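Fasemetti adds white top to Hanulum work table line

2025-08-31 - Fasemetti will start selling its Hanulum work table with a white top at the Dantas store. The table costs $87 more than the gray version, which stays in the line. The first run is 100 tables.

Product manager Mitiku Bogale said customers had been asking for the color since May. "Most of them work with small parts," Bogale said. The white surface makes those easier to pick out - a thin yellow piece near the middle of the table, for one. Orders ship from Adine.
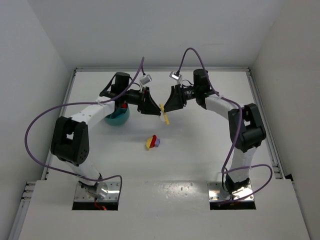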